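Second month of teaching the arm by hand

I said in June that I would write up how the demonstrations are going, so this is the update. We are at 1,185 recorded runs. Most of them are from the hand-held gripper, and the rest are from the remote control setup we used at the start.

The remote setup was slow. You sit at a desk, move a controller, and the arm follows a little behind you. Folding one cloth took me 60 seconds on a good try. With the gripper in my own hand the same fold takes 11, and my wrist does what it would normally do. I still use the remote for checking reach, but I have stopped recording with it.

We work on the upper level at Lollstead, at the tables near the railing. It gets busy up there and people stop to talk, so I do my longest sessions before 9 in the morning.
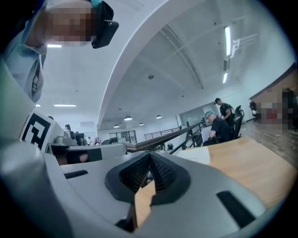 The gripper at the table, with its marker and one of the black finger pads in view.

The finger pads are the part I get asked about most. They are soft, and the inside surface is ridged. If you squeeze too hard the pad bends and the cloth bunches up, and then the run is no good. I squeeze until the cloth stops sliding and no more. New people nearly always squeeze too hard in their first hour.

The marker matters too. Keep your sleeve away from it. I lost 6 runs in one afternoon to a loose cuff and only found out when I went through the files in Skuver that evening.

Other things I do now: start every run from the same spot, move at one speed, and pause before letting go. If I drop something I keep recording and pick it up again, and tag the run as a recovery. The Hviid arm was poor at recovering until we had a decent number of those.

Next job is stacking trays. I have ordered a second set of pads from Gurden and will start when they get here.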